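Courses > Glass and Packaging > Handouts > Session 3

Session 3: Looking at a bottle before you draw it

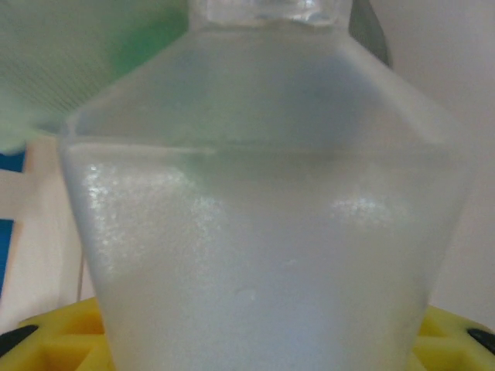
Department of Glass and Packaging Design, Policarpio Building – handout by Rommel Lumbao

Right, bottles again. Last session we did jars, which are kind to you, and now we move on to something with shoulders. Bring a soft pencil, a ruler and the bottle you picked off the shelf (if you didn't pick one, come a bit early and I'll find you one, there are always spares in the Norik cupboard).

Frosted glass is what most of you get wrong the first time, and I include myself at your age. We all want to draw it as clear glass with a bit of grey rubbed over it. Look at how the neck behaves compared with the body. The neck is clear and glossy, so the highlights are bright and hard. The body spreads the light about, so you get speckle and a soft edge where you were hoping for a line.

Some words we'll be using, so you're not all saying "that bit":

Finish – the very top, where the cap or stopper goes.
Neck – you know this one.
Shoulder – the slope from the neck out to the widest point. On a faceted bottle it is made of flat faces and you can follow the joins between them down from the neck.
Body – the sides, which may be straight or may taper. Check yours with the ruler, lots of people swear theirs is straight and it isn't!
Fill line – where the surface of the liquid meets the glass.

A word on fill lines. In a frosted bottle with something milky in it the line goes very faint, and it's easy to miss it altogether or to put it in far too dark. It should sit just a touch stronger than the glass around it. With my bottle it comes a little below the shoulder. Students love putting it exactly on the shoulder edge and then the two lines fight each other for the rest of the drawing.

Sparkle next. You'll see clouds of little bright flecks where the light catches, and they are not spread evenly, so please don't dot them all over like icing sugar. Find your biggest patch first, note which way it spreads, then look for the smaller ones. Leave the paper white for these. Anyone who reaches for the correction fluid owes me a coffee.

Colour of the surroundings matters too. Stand your bottle against something strong, a yellow plastic tray or holder is lovely, and compare it with plain white card. Pale glass looks quite different next to a bright colour and I want both versions on your sheet.

For the exercise, do 3 quick outlines with no shading at all, then one slow drawing. Allow about 57 minutes for the slow one, which I know sounds fussy but it's what's left after the talk. Facets first, then shoulder edge, fill line, tone, sparkle.

Reading: the Umedel notes, page 13 onwards, as far as the bit on moulds. The shelf copy is number 2896 and it has to go back on the shelf, please – we lost one in September.

Sheets in my tray by the end of the session, name on the back.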